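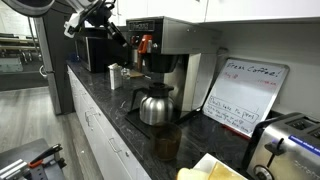

*Coffee machine on the dark benchtop, carafe in place under the basket.*

**Bench tips for fixing old two-way radios**

I've had the lid off more CB and ham sets than I can count, and most of what I know came from doing it wrong first. Have a read before you grab the soldering iron!

- Pull the plug and let the set sit before you poke about inside. The big filter caps in a base station hold a charge, and they bite.
- Screws go in an egg carton, one cup per stage, in the order they came out. I skipped this on my old Dutance mobile and had 6 left over at the end (still no idea where two of them live).
- Scratchy volume knob? A short squirt of contact cleaner into the pot, then turn it end to end a couple of dozen times. Don't use the oily stuff from the shed - it gums up and you'll be back in there by winter.
- Mark every trimmer with a fine felt pen before you touch it. If the alignment goes haywire you can at least get back to where you started.
- Bench supply at 13 volts, current limit wound right down for the first power-up. If the supply folds, go looking for a short or a backwards diode.
- Never key up without a dummy load. My Sikder one cost next to nothing at the Stovbridge swap meet and has saved me a few output transistors.
- Check the mic cord before anything else, really. Wriggle it near the plug while you talk. Half the "dead" radios I get handed have a broken wire right there.
- Old grey foam goes sticky. Metho on a cotton bud gets it off the case, but test a hidden corner first as it can dull some plastics.

Next up is the squelch on the Wustthorpe base set, which opens whenever the fridge kicks in. I'm starting with a clip-on ferrite on the power lead.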